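Prelstead Ball Handling Project

The Prelstead Ball Handling Project (usualy just "Prelstead Ball" or PBH) is a student robotics project run out of the Hirnaswood campus. Two arms, one tub, ping-pong balls. Started in January as a term project, kept on as a club after the marks were in.

Background

Set up by Felista Biwott, who teaches the second-year automation class. Earlier class projects used foam blocks. Too easy, and students got bored of them. Balls roll, so the programme was rebuilt around them. First teams: Obura and Nokum, named after the two benches in the old lab. The bench names stuck even after the move to the new room.

Format

Teams of 3. Each team teaches the arms by driving them by hand, then trains a model on the recordings and lets it run. The basic task is getting balls in and out of a plastic container with a parallel gripper. Rounds last 10 minutes. A ball on the floor is out of play until the round ends. 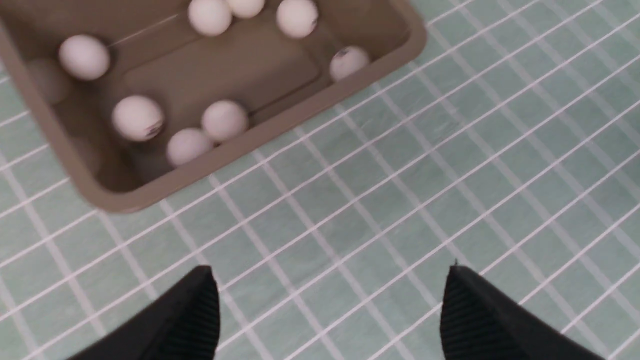

Practice sessions are looser than rounds. No clock, and teams swap drivers whenever they like. Most recordings come from practice, and the club keeps all of them, including the bad ones. Biwott's rule from the first year: don't delete a failed grasp, label it. Labelling is shared out at the end of the night and is the least popular job in the club.

Scoring

One point per ball moved. Minus one for a drop outside the mat. Bonus if both arms are used in the same run, though few teams go for it early on. Disputes go to the teacher, whose call is final. A colour penalty (for picking the wrong ball) was tried for one term and scrapped.

Equipment

Arms are shared between teams and booked by the hour. Wrist cameras feed the model along with a wider view. Lighting in the new room is flat and fairly even, which helped a lot with white balls; the old lab had a window and afternoon runs there were hopeless. Grippers are checked before every session and the screws tightened.

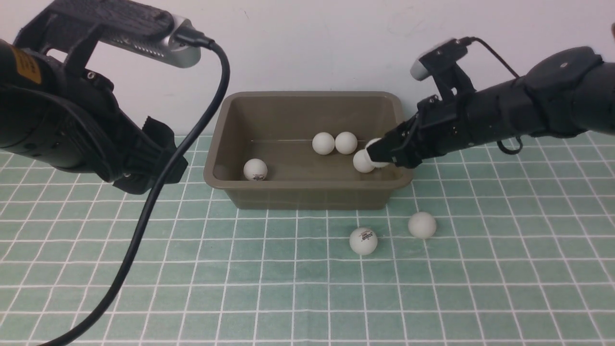
Right arm gripping a ball over the tub, with two balls on the mat in front.

Results

Obura took the first club round, 8 balls to Nokum's 2. Nokum rebuilt there training set over the break and won the next one. Rules last revised 21 Aug 2025, mainly to tidy up the wording on drops.

See also

Hirnaswood automation class
Foam block task (discontinued)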